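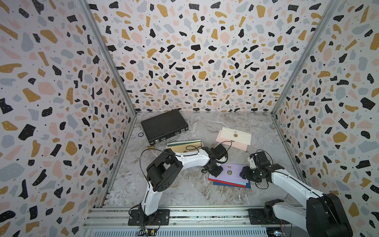 Ticket: wax seals popping off, and an order that won't sort by color
September, Sunday, 8:15 p.m.
Opened by Busisiwe Kruger, Brundon Stationery

Hello Sem, and sorry to land this on you at the end of the weekend. I have 30 invitations to get out for the Soltani party, and almost every envelope I sealed with the Pinimum wax sticks has a seal that lifts when I bend the paper. The gold color is lovely and I would hate to switch, but I can't mail them like this. My second trouble is smaller. The colored envelopes keep getting mixed in with the plain ones, and I have already stuffed 2 of them with the wrong card.

Reply from Sem Vanhove, Tridik paper goods help desk

Hi Busisiwe, no need to apologize, I had the kettle on anyway. Let's take the seals first. What paper are you sealing onto, and are you pressing the stamp down straight after you pour? The smoother papers can be stubborn with that wax, and I've had whole evenings of it myself. Would you try one spare envelope for me: rub the spot lightly with a pencil eraser, pour, count to eight, then press and leave the stamp sitting there until it comes away by itself?

Reply from Busisiwe Kruger

I tried it on the cream and on the lavender. The cream one is holding beautifully, and I've flexed it more than is decent! The lavender still lets go on one side. I was pressing right away before, so that was at least part of it. I also found that I had been pouring onto the flap before the glue underneath had dried, and it was shifting about under the stamp.

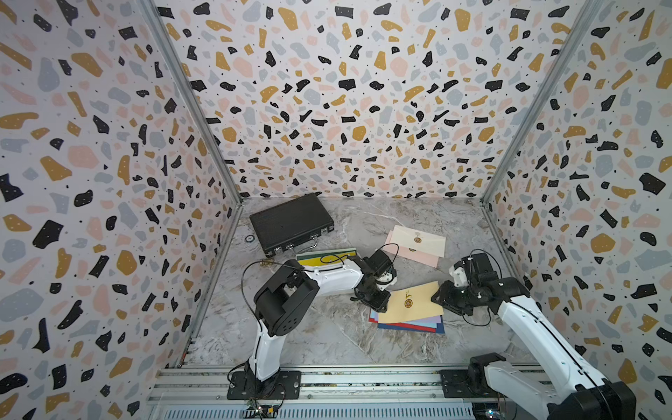 Wax on lavender paper usually gives in if you seal it separately and put a dot of craft glue under the seal afterward, so please do try that before you give up on the color. I asked Heiðrún Ingvarsson, who has been at this much longer than I have, and she does all her darker and dyed papers that way. As for the mix-ups, my own habit is to work with the papers in the middle and nothing else near them, on a hard floor or table, and that gray and white marble pattern is a good background for spotting a stray cream envelope only if you go slowly - pale paper on a pale surface hides very well. I'd do one color at a time and put each finished batch in a box before starting the next.
- Sem

Reply from Busisiwe Kruger

Glue dot worked on 7 lavender ones, so I'll carry on with the rest tomorrow after work. Both wrong cards are back where they belong. Could you leave this open until I've done the pink?

Status: open, waiting on customer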